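About Clurnness

Clurnness supplies replacement batteries, chargers and power adapters for portable and household equipment, and operates a repair and return service for the products it sells. The company serves private customers, schools, clinics and small businesses, and it has done so from the same premises since it was founded by Crescencio Olmedo, who remains its managing director.

Our History

The business began as a repair counter for cordless telephones and two-way radios. Much of the equipment brought to the counter was sound apart from its battery, and customers had difficulty finding a correct replacement once the manufacturer had discontinued the original part. Mr. Olmedo began keeping a small stock of cells and packs for the models he saw most often. That stock grew into a catalog, and the catalog became the main part of the company's work.

In later years the company acquired Skirkalero, a distributor of bench power supplies and charging cabinets, and took over the spare parts inventory of Warraich when that firm retired from the hearing and mobility equipment trade. Both names have been kept for the product lines concerned, and existing part numbers remain valid. Customers holding older Warraich documentation may order from it without conversion.

What We Do

Our activities are organized in four departments: Sales, Technical Service, Returns and Recycling, and Trade Accounts. Sales handles orders from the catalog and answers questions of compatibility. Technical Service rebuilds battery packs for which no replacement is manufactured, and tests chargers and adapters submitted under warranty. Trade Accounts looks after organizations that order on a regular schedule or require consolidated invoicing.

Returns and Recycling accepts used rechargeable batteries from any customer, whether or not they were purchased from us. Terminals should be covered with tape before shipment, and damaged or swollen cells must not be mailed under any circumstances. Customers with damaged cells are asked to telephone the department, which will advise on local disposal. 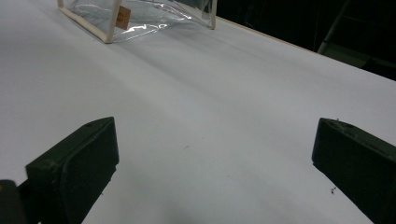
Technical Service works under a written inspection procedure that applies to every pack received for rebuilding. The pack is logged, its label is compared with the order form, and its voltage is recorded before the housing is opened. Inspection takes place on plain, pale work surfaces, so that a dropped screw or a fragment of casing can be found without delay; even a few tiny specks of debris show up against a smooth white tabletop. Cells are replaced as a complete set and are not mixed with cells from the original pack. A copy of the test record is returned with each completed order – customers are advised to keep it with their receipt.

Packs that cannot be rebuilt safely are declined. In such cases the customer is informed in writing and may choose to have the pack returned, where shipping regulations permit, or to have it recycled at no charge.

Warranty and Customer Care

All batteries sold under the Clurnness name carry a warranty of two years from the date of purchase. Chargers and adapters are covered for three years. Rebuilt packs are covered by a separate agreement, a copy of which is enclosed with the quotation. Claims should be accompanied by proof of purchase and a short description of the fault, including the model of the equipment in which the battery was used.

The revised warranty terms took effect on Friday, March 2, 2018. Purchases made before that date remain subject to the terms printed on the original invoice.

Clatavel Program

Through the Clatavel program, the company provides schools with collection boxes for used batteries and with printed guidance on storage and charging. Participating schools receive a credit toward catalog purchases, calculated by weight at each collection. Applications for the program are accepted each October. Schools that already hold a trade account do not need to open a second one – the credit is applied to the existing account.

Contact

General inquiries may be addressed to the Sales department by telephone, by mail or through the contact form on this site. Please have the model number of your equipment and, where possible, the part number on the battery label at hand. Inquiries concerning an order already placed should quote the order number shown on the confirmation.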